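Sorting Mixed Produce Before Storage

Mixed fruit and small vegetables should be sorted on a tray before anything goes into a drawer or bin. A round stainless steel tray with a raised rim works well. Set it on a tablecloth so it does not slide, and place the produce in a single layer.

Check each piece for soft spots, splits and mold. Turn oranges over and press near the stem end. Set damaged pieces aside for use the same day.

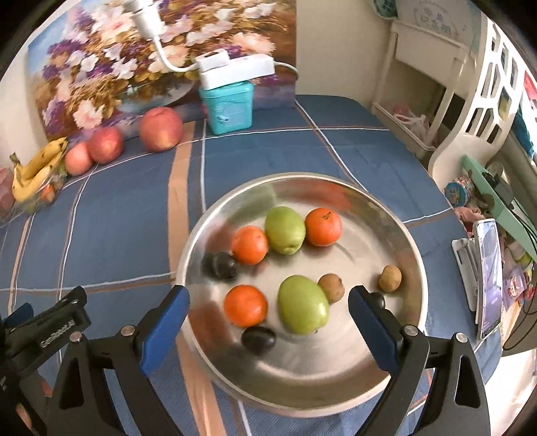

Next, separate by storage type. Potatoes come off the tray first and go into a dark, ventilated bin. Do not wash them. Oranges keep in the crisper drawer, set to 40 degrees F. Ripe plums and green jujubes go in the same drawer, each in its own open container.

Keep apples and bananas away from the potatoes. If counter space is short, line them up along the wall at the back of the table.

Wipe the tray and dry the rim. Repeat the check every 4 days.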